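Your planner should be allowed to say no

Most of the cloth-folding code I have read treats the planner as the part that always has an answer. Perception hands over a shape, the planner returns a grasp, control goes and does it. I think this is a mistake, and it is a cheap one to fix.

Take a towel with a fold in it. Two layers sit on top of each other with edges a small step apart, and a grasp meant for the upper layer can easily pick up both.

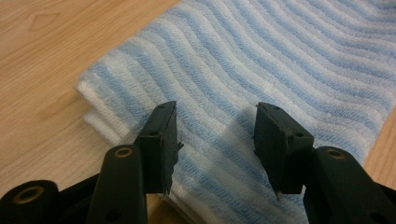
In Pukley, the small planning library we keep at Cundmont, every grasp call used to return a pose. It also returned a score, which we logged and then ignored. We had 2698 recorded grasps on file before anyone sorted them by that score. In 185 of them the planner had rated its own choice close to useless and sent it anyway.

So we added a second return type: no grasp, plus a reason. The change was 41 lines. Most of the work after that was in the callers, which had never been written to hear a refusal.

Two hands make it worse. Each arm can have a fine plan for its own corner while the pair of plans is bad, say when one side closes early and drags the cloth.
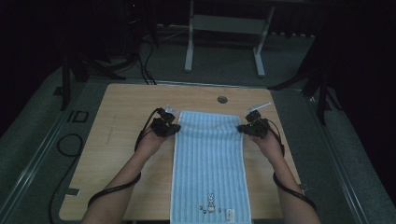
If either side refuses, both should wait. Nishad, our older controller, could not do this – it ran the arms as separate jobs and only compared notes at the end.

The usual complaint is that refusals slow things down. They do. I would still take a slow log that I can read over a fast one full of bad grasps marked as normal. Bultitz, the next version, will stop at the first refusal by default, and the retry flag will be off unless you set it.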